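Ticket: Incident records missing from regional report after import
Product: Vesta case records
Opened by: Judit Szűcs, Prendimstead field office
Status: Closed
April 2024

Hi again, it's Judit from the Prendimstead office. I'm opening a new one because the old ticket got locked and I have more to add now.

Short version: we log protest incidents, detentions and injury complaints in Vesta, and every month I push our records up to the regional set so they show in the public report. Our local list has 985 incidents. The regional report shows 905. So 80 of them went missing somewhere, and I need them back before the report goes out to the press and to the police oversight people, who will absolutely notice if a whole march isn't in there!

What I've tried so far:

Logged out, logged back in, cleared the browser. Same number.

Ran the import again with "skip duplicates" turned off. This was a bad idea. It gave me a second copy of everything that had already gone through and still didn't bring in the missing ones. I rolled it back and we're at 905 again, so no harm done, but please put a warning on that button.

Compared the two lists by district. Everything that's missing is from Nultau. Every other district matches perfectly. And it isn't all of Nultau either, only the records from the November demonstrations outside the district offices (the ones where the road was blocked and the statements came in on paper, in three batches, from the observers who were there).

Opened one of the missing records by hand. It looks totally fine on my side. It has a date, a place, a category, two witness statements and a medical note. Status says "Verified". I saved it again without changing anything and it still didn't show up in the regional set.

Attachments on this ticket:
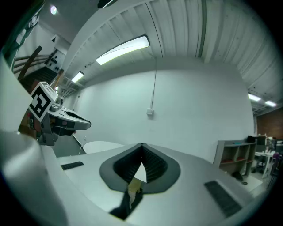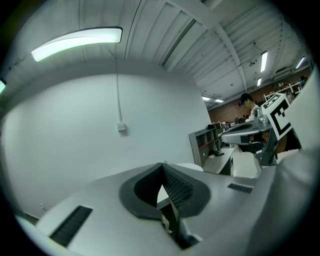

Update, same day, after lunch

I got your reply asking for the import log, so I went digging. It took me a while to find because it's under Admin and then Jobs, and I was looking under Reports like a normal person. The log says "completed with notices" and the notices all say the same thing:

Location not matched, record held for review

OK, so they aren't lost, they're held. That made me feel a lot better. But held where? I don't have a review list in my menu. If it's something only you can see, could you check on your end?

Update 2

Thanks for turning on the review list for me. All 80 are sitting in it. And I think I can see what happened — the Nultau records were typed in by two different people, and one of them put "Nultau, Gulyás Square" in the district box instead of just "Nultau". There's a separate box for the street or square, but it's folded away under "More details" and you'd never know it was there if you hadn't been to the training. The local side takes whatever you type. The regional side wants an exact match.

I fixed six of them by hand as a test and ran the import. They went through and the regional count is now 911. So that's the problem found, but I really don't want to do the other 74 one by one. Each one makes me type a reason for the edit, and then it asks me to confirm that the witness names are still hidden (which I understand, I'd rather it asked too often than not at all).

Is there a way to do them in bulk?

Update 3

The bulk edit worked. For anyone else who lands on this ticket: filter the review list by district text, tick the box at the very top, pick "Change location", and then fill in the district and the square separately. It asks for the edit reason once and uses it for the whole batch. The witness names stayed hidden on all the ones I opened afterward.

Regional report now says 985. Local list says 985. I also checked the injury totals for Nultau, and they match our paper sheets.

Two requests before you close this. Please make the district box a drop-down on the local side. And if an import holds records back, could it say so in red or something? "Completed with notices" sounds like everything went fine, and I nearly sent the report out like that.

You can close it now, thanks for sticking with me on this one.

Judit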